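Two-Arm Cell for Desktop Disassembly: Setup and Upkeep
Project report, Garelari Lab, Nuvesville
Section author: Obinna Oyewole

3. Setting up the cell

The Melnyk cell was handed over to our group in November with both arms already bolted down and no working program. Our part of the project was to get it ready for repeated trials on desktop PCs, write down how it is set up, and keep it running until the end of term. The planning software, Wavov, was written by the other half of the team and is covered in Section 5.

3.1 Table and zero position

The first job was the table. The slots in the aluminum surface let us clamp parts anywhere along their length, but that also means parts can drift. We picked one slot as the reference line and measured everything from it. The center of the computer's position is 182 mm from the reference line and the fixture tray is lined up 164 mm from the front edge. Both numbers are written on tape on the controller door.

Each arm was then sent to its zero position and touched off against a pointed pin. The first arm repeated well. The second arm came back a little off each time, which we traced to a loose bolt at its base. After tightening it we ran the touch-off again and saved the new values.

3.2 Fixture tray

The tray holds parts that have to be picked up or put down in a known place. It is 3D printed and was revised several times. The early version had a pocket for the CPU that was too tight, and the chip stuck when the gripper let go. In the current version the pocket is a little wider and the CPU sits flat in it. The blocks next to the pocket still need to be checked for stringing after every new print, as a small blob of plastic is enough to tip the chip.
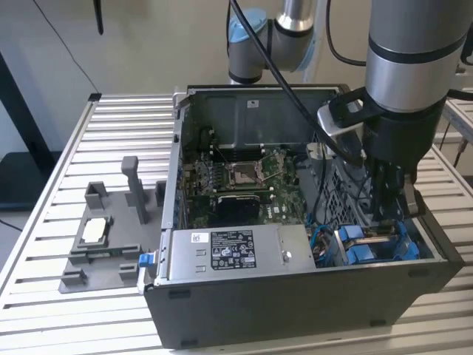
Figure 4. The cell with a Dell tower on its side, CPU socket open, and the CPU in the tray at left.

3.3 Gripper and cable

The two-finger gripper has to reach down into the case close to the drive cage. Most of our early stops came from the fingers touching metal on the way down. We added a higher approach point and slowed the last part of the move. We also learned to check the thick cable before every run. If the loop is too short it pulls on the wrist, and if it is too long it can catch on the case. We marked the correct length with a cable tie.

3.4 Routine checks

Before each session:
Case against its stops, side panel off
Tray clamped, pockets clean
Finger screws tight
Cable loop at the mark
Both arms to zero, then one slow run with no parts

The full touch-off is done every Saturday and after any collision. It takes 11 minutes if nothing is wrong. Finger pads are replaced after 2000 grip cycles, counted by the controller.

3.5 Open problems

The tray clamp still works loose over a long session. A second clamp on the back side would probably fix it, but we ran out of slot nuts of the right size and the order had not arrived when this section was written.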